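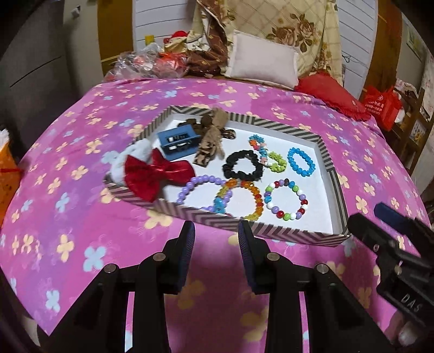 Bows, bracelets and a fluffy hair tie in a striped box.

Home | Money | Shopping | Letters

Madalena Serrano doesn't believe in the capsule drawer. She has repaired costume jewelry in Pinheiro for 11 years, and when I read her the Hemeo pitch (72 pieces a year by mail, send back what you don't wear) she put down her pliers.

"Who sends back a hair bow?" she said. "You lose it behind the bed and they charge you."

Hemeo says members save money. I asked how that was worked out and got a brochure. Serrano did her own sum on an envelope. A year's membership is $279, and she says her regulars spend less than that in three.
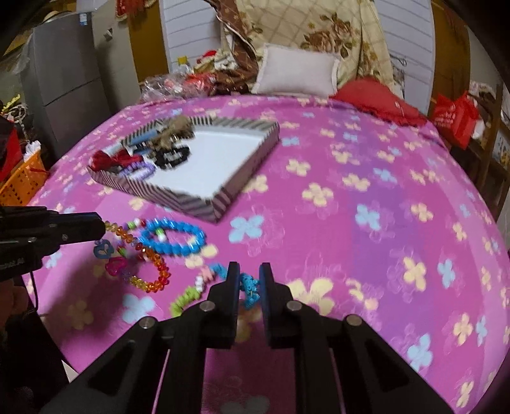 A light blue beaded bracelet with a small charm.

I also asked about the claim that rented pieces last longer. She laughed at that one. "Elastic is elastic. It goes when it goes. I can restring a bracelet while you wait, and I don't need your card number."

She has her own interest here, of course, and I told her so. She didn't argue. "Fine, don't come to me. Buy a spool of cord and do it Saturday morning." 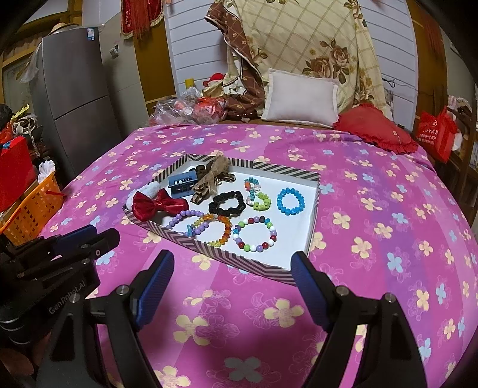
What about the waiting list?

Hemeo quotes 1326 names. Serrano would like to know how many have paid. So would I, and the company hadn't answered by the time we finished this page.

Related
- Tukeo gift cards: read the small print
- Is a jewelry cleaner worth it?
- Letters: May

Contact us | Copyright Trisasen | Back to top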